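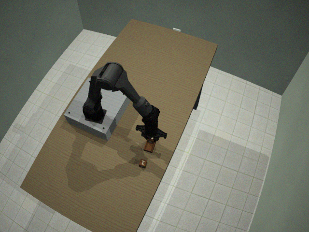 Search this site
Search

Stiff or Soft: Two Controllers and a Block
Project report, Robotics Workshop II, Grallham
Cormac Nic Giolla and Tomás Dunne
Submitted March 27, 2019

1. What we set out to do

The original proposal, which is still on the course page for anyone who enjoys fiction, promised a comparison of three grippers and two controllers on a real arm, with a live demo. What we handed in is a comparison of two controllers and half of a third, on one simulated arm with one simulated gripper. The demo is a laptop.

The question got smaller and better as the term went on. If an arm has to pick up a block and set it on top of a smaller block, how much does it matter whether the controller insists on its planned path or lets itself be pushed off it? The textbook says it matters a lot. We wanted to know how much a lot was, on a task simple enough that we could blame the controller when it failed.

2. Setup

Everything runs in the Pichler simulator, the one the department has a license for. The room came with it: gray-green walls, a tiled floor, a long wood-grain table. We changed nothing about the room except to delete a chair that kept being included in the collision checks and made planning slow. The arm stands on a gray pedestal on the table and reaches out over the work area. Tomás spent most of a weekend finding out that the pedestal model and the table model overlapped by a hair, and that the physics engine dealt with this by making the whole robot hum. Raising the pedestal fixed it.

The gripper is the parallel one from the standard parts library. We had planned to swap in two others. The first had a joint limit entered in degrees where the simulator wanted radians, and it opened with great enthusiasm. The second loaded fine and then fell through the table. By then it was clear that the gripper comparison was a separate project, and we have left it for somebody with more patience or a later deadline.

The two blocks are the same reddish brown. This was a mistake, and it is ours. We assigned both the same material early on and never went back, so in the replays it can be hard to tell at a glance whether the top block has landed or is still hanging just over the other one. The log files know. People watching over our shoulders did not, and a few of them congratulated us too early.

3. The controllers

Controller A is plain position control. It takes the planned joint angles and goes to them. If a block is in the way, it goes to them anyway. We called it Stiff.

Controller B is an impedance controller, built on the Bresdale code that was handed down from last year's class. It behaves as though the gripper were on a spring: push it, and it gives. How much it gives is set by a stiffness value for each direction, and the Bresdale code came with values that somebody had evidently chosen for some other robot, possibly a crane. We called it Soft, though with the inherited values it was anything but.

Controller C was an idea Cormac had on a bus. It uses A to travel and switches to B just before contact. This should have given us the best of both. Section 5 deals with that.

We tuned B by hand. The procedure was to lower the vertical stiffness until the block stopped bouncing, then raise it until the arm stopped sagging, then argue. We did not write down the values we rejected, and we would now like to have them. The side-to-side stiffness turned out to matter less than we expected while traveling and much more during release, when the fingers open unevenly and one of them tends to drag the block along.

4. The test

Each run begins with the larger block on the table. The arm picks it up, carries it over the smaller block, lowers it, opens the fingers and backs away. A run counts as a success if the top block is still on the bottom block when the arm is back in its home position. Leaning is allowed. We had a longer definition that ruled out leaning, and it made every controller look terrible, so we asked whether we could use the short one and were told that we could if we admitted it. We admit it.

We made 13 starting layouts with the small block shifted a little from where the planner thinks it is. That shift is the whole point. With perfect information, Stiff never misses, and there is nothing to report. The layouts were generated once, saved, and used for every controller. An earlier version generated new ones for each run, which meant that we spent a happy week comparing luck.

The simulator is repeatable if you fix the seed and leave the time step alone. We did the first from the beginning and learned about the second in the usual way.

5. Results

Stiff (A): 4 of 13
Soft (B): 11 of 13
Switching (C): 5 of 13

Stiff fails in a very consistent manner. The planned height for release assumes a slightly shorter small block than the one we ended up using, so on most runs the held block arrives early, and the controller keeps pressing down. The small block then squirts out sideways. On one run it left the table altogether and was still traveling when the log ended. The four successes came from layouts where the shift was small and the squeeze happened to be even on both sides.

Soft does what it should. The held block touches, the arm gives, the fingers open. Watching it is dull, and after Stiff we were glad of that. Both failures were drops during release: a finger caught the block as it opened and pulled it off center. A slower opening speed fixed one of the two when we reran it afterward. We haven't counted the rerun, since the other controllers didn't get a second chance either.

Switching was the disappointment. The handover between controllers causes a jump, because B starts with its own idea of where the gripper should be and this is never quite where A left it. The arm gives a small shrug. With empty fingers you wouldn't notice, but with a block held close over another block, the shrug is enough to knock the lower one out of place. Five successes is one better than Stiff, and we would not want to defend that difference to anyone.

Cormac would like it recorded that blending the two commands over a short interval ought to remove the jump. Tomás would like it recorded that this was suggested the night before the deadline.

6. What the numbers don't cover

The contact model is generous. Friction in Pichler is a single number per material, and our blocks hold on to each other better than anything we have tried stacking at home. A real block with a rough edge or a bit of dust on it may behave worse under Soft, where the final position is partly left to chance.

There is also no camera in the loop. The planner is handed the position of the block it picks up, exactly, and a deliberately wrong position for the one it stacks on. Real errors would affect both, and they would probably not be as polite as ours.

We tested a single arm pose. Stretched out farther along the table, Soft sags more, and our hand-tuned values would need tuning again. We tried one reach near the far end as a curiosity and the gripper came down to rest on the wood, quite gently.

Speed was left out of the scoring. Stiff is faster. If your blocks are exactly where you believe they are, use Stiff and go home early.

7. If we did it again

Make the blocks different colors.

Write down every stiffness value, including the embarrassing ones. A spreadsheet would do. Ours has a column for this with the heading filled in.

Check units on every imported part before pressing play. The gripper with the bad joint limit came from the Buteck folder on the shared drive, and we have put a note in there saying which line to change. There was already a note. It was about a different line.

Start with the failure cases. We put most of our early effort into making one clean pick and place with no shift at all, and the scripts we wrote for that were mostly thrown away once the shifts went in.

8. Who did what

Tomás built the scene, wrote the logging and found the overlap under the pedestal. Cormac adapted the Bresdale controller, wrote the switching logic and takes responsibility for it. We both tuned. The text was written in turns, and the places where it changes its mind about commas are where the laptop changed hands.

The layout file, the final stiffness values and the scripts for all three controllers are in the course repository under our names. The replays are too large to put there. Ask either of us and we will bring a drive. Anyone taking the workshop next term is welcome to start from our code -- read the comments in the release function first, they are longer than the function. The second half of Controller C, with the blending, should be in there by May.

Contact the workshop office | Copyright 2019 Grallham Robotics Workshop | Back to top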